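Jan 3, 2019
Emil Gisler

Re: [hedgelaying] Elder in an old hedge, leave or grub?

Happy new year all, and thank you for the flood of replies! I've tried most of what was suggested on the long run at Gundusstead and wanted to report back while my hands still remember it.

Pichler wrote:

> We have a hawthorn hedge with a fair bit of elder in it, not laid
> for 32 years going by the farm diary. The elder shades out the
> thorn and won't lay properly. Would you take it out before you
> start, or work round it and deal with the gaps afterwards?
> Also, is it worth keeping the old stakes?

Take it out! I was in the "work round it" camp until this winter and I've completely changed my mind. We grubbed the first seven elders with a mattock and a long bar, and the difference in how the thorn came down was lovely. With the elder gone you can see which way each stem wants to go, and you aren't forever fighting brittle stuff that snaps as soon as you lean on it.

We've laid 42 yards so far, out of 207. Slow, I know, but some of these pleachers are as thick as my leg and I'd sooner take my time over the cut. Long and shallow, well down towards the ground, with a tidy heel afterwards so the new growth comes from low down. I used the Akov billhook for nearly all of it (second-hand, new handle) and it holds an edge beautifully.

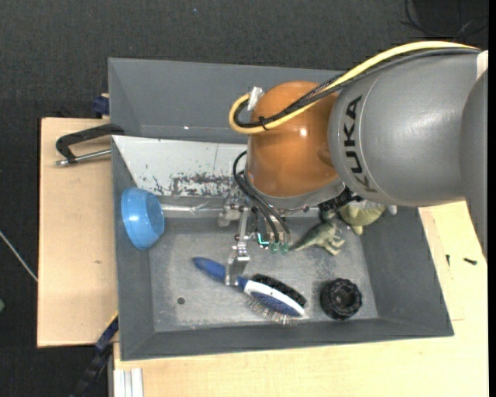 On stakes, I'd cut fresh. The old ones at Steltonden looked sound and then went at ground level as soon as we put any weight on the binders. Hazel if you can get it, sweet chestnut if you can't. The binders do want to be hazel though, long and whippy, cut as near to the day as you can manage.

Gaps: we're planting hawthorn whips with a bit of field maple and dogwood, and pegging down a living stem wherever there's one long enough to reach. I love doing this, it feels like cheating. Scrape the bark underneath, peg it tight, cover with soil and leave it be.

One question back to the list. Has anyone laid a hedge uphill where there's a ditch on the wrong side? The last stretch has exactly that and I can't decide which face to put the brush on. I'll be up there most of January if the ground stays firm, so suggestions very welcome.

All the best,
Emil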